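Oiling a beech worktop, how many coats before I give up

skuvetti_sal
Posted 7:42 pm
Right so. Took the old varnish off the kitchen table over the weekend, sanded it 120 then 180, wiped down, let it sit overnight. Put two coats of Girndale hard oil on and it still looks thirsty in patches, specially at the end where the kids eat. Tin says 3 coats. Bloke in the shop said 4. My mum says linseed and stop fussing.

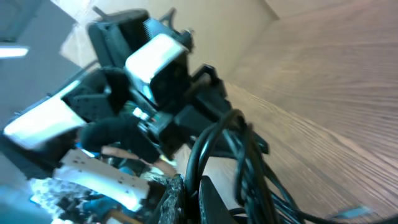
Also the patches feel rough again, like the grain has come back up. Did I not sand enough or is that normal after the first coat? Don't want to start over if I can help it. Cost me 139 for the sander and the oil together and I'm not made of money.

planks_a_lot
Posted 7:58 pm
Normal. Grain lifts when anything wet goes on bare wood. Damp cloth over it, let it dry, light rub with 240, then oil. You should do that before coat one but you can do it now, just go easy.

How long between coats?

skuvetti_sal
Posted 8:03 pm
Overnight for the first, then I got impatient. Four hours maybe? Kitchen was cold as well.

planks_a_lot
Posted 8:06 pm
There's your problem then. Cold kitchen, leave it a full day. If it's tacky when you press a thumb on it, wait.

Yutong Xia
Posted 8:31 pm
Disagree about the damp cloth at this stage. She's already got oil in there, the water will sit on the good bits and soak into the dry bits and you'll end up with more of a patchwork than before. Dry sand only, 240 or 320, by hand, with the grain. Hoover it. Tack cloth if you have one.

And don't use more oil on the thirsty patches than the rest. Thin coat all over, wait 15 or so minutes, wipe off everything that hasn't gone in. Everything. People leave it on because it looks nice and shiny and then wonder why their elbows stick.

planks_a_lot
Posted 8:40 pm
Been doing it with a damp cloth for years, never had a patchwork. But fine, dry will work too, just slower.

Yutong Xia
Posted 8:44 pm
On bare wood, yes. We're not talking about bare wood.

oldgate
Posted 9:10 pm
Am I the only one who'd just wax it. Jullden do a paste that goes on in ten minutes. Did my desk with it, lovely soft finish, smells nice.
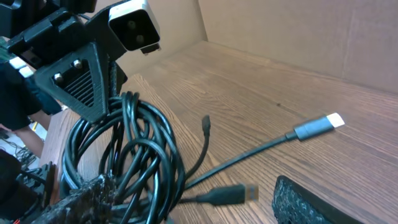 Wax is hopeless for a table people eat at, says Marnie. One hot mug and you've got a white ring, and then you can't oil over the top without stripping the lot back. Fine for a desk or a shelf. She had Jullden on hers and took it all off again with white spirit.

oldgate
Posted 9:22 pm
Well I use coasters.

Marnie
Posted 9:25 pm
So do I. My husband doesn't.

skuvetti_sal
Posted 9:37 pm
No wax then, there are no coasters in this house that haven't been chewed.

Question about rags. I've been chucking them in the kitchen bin, my neighbour says they can catch fire?? Is that a real thing

planks_a_lot
Posted 9:41 pm
Very real. Get them out of the bin tonight. Oily rags heat up on their own when they're scrunched up. Soak them in water, lay them flat outside to dry, then bin.

Yutong Xia
Posted 9:42 pm
Agree with planks for once. Go and do it now.

skuvetti_sal
Posted 9:55 pm
Done, they're in a bucket in the garden. Bit scared now, thanks both.

Plan is dry sand tommorow, thin coat, wipe it properly, heating on, leave a day. Then see if it wants another. Underside as well or not bother?
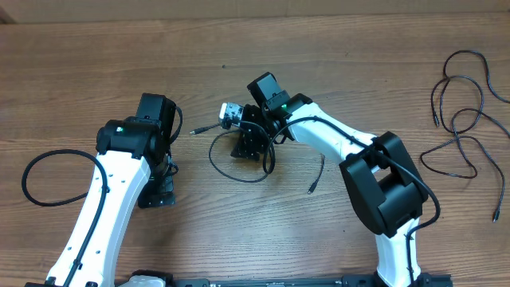

Last edited by skuvetti_sal, 10:02 pm

Edit: meant to say the top is solid, not veneer, and it's got a slight cup in it already. That's why I'm asking about underneath.

Yutong Xia
Posted 10:15 pm
One coat underneath at least. If only the top is sealed the bottom takes up damp at a different rate and a cup can get worse. Doesn't have to be pretty, don't bother sanding it fine.

planks_a_lot
Posted 10:19 pm
I never do the underside and mine are all flat. But if it's cupped already, yeah, can't hurt.

oldgate
Posted 10:24 pm
Which way is it cupped, edges up or edges down? And is it screwed tight to the frame? Mine was, had to slot the holes so the wood could move a bit.

skuvetti_sal
Posted 10:30 pm
Edges up. Screwed tight I think, will get under there with a torch in the morning and have a look.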